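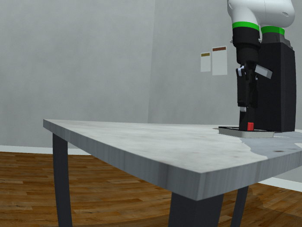 Surface turned blue-gray in a patch on a cast concrete tabletop

skuseck_bench
Posted in Concrete and Stone, 14 replies hidden

I cast a tabletop last month from a bagged countertop mix and let it cure under plastic. It was then sanded to 400 grit and sealed with two coats of Fimosora penetrating sealer. One end went darker within a day and has stayed that way. The edge of the dark area is irregular and follows nothing I can see in the form. The rest is the normal pale gray.

The slab sits indoors. Humidity in the room was 85 percent during the cure and is lower now. I have wiped the area with acetone and nothing came off on the rag. Is this moisture, sealer, or the mix itself? I would like to know before I put a third coat on.

Abubakar Surfaces
Do not apply a third coat yet. Three separate faults give this appearance and the repair is different for each.

Tape a square of clear plastic over the dark area and another over the pale area, all four edges down. Leave both overnight. If there is condensation under the first square and none under the second, the slab is still releasing water at that end. Remove the plastic and wait. A thick slab can take weeks, and heating it to speed things up tends to cause cracking.

If both squares are dry, put a few drops of clean water on each area. Beading on the dark side and absorption on the pale side means the sealer went on unevenly. Strip it with the remover the manufacturer specifies, let the slab dry, and recoat the whole top in one session. Spot repairs usually leave a visible line.

If both areas behave the same way, the color is in the concrete. The usual cause is plastic sheeting that touched the surface in some places and was held off it in others during the cure. Calcium chloride accelerator does it too, so check the bag. This discoloration is mostly cosmetic. Some of it fades over several months, and an early hot water wash with a stiff brush sometimes helps, though on a sealed top the sealer has to come off first.

sternbridge4
Had this on a hearth. Sanded it, still there. Sanded it more and hit aggregate. Put a dark stain over the whole thing and that was the end of it.

skuseck_bench
Ran the plastic test from 6 p.m. to 8 a.m. Both squares dry, and water beads the same on both sides. The sheeting did sag at that end, so I am going with the cure. I will leave it until January and look again before deciding on stain.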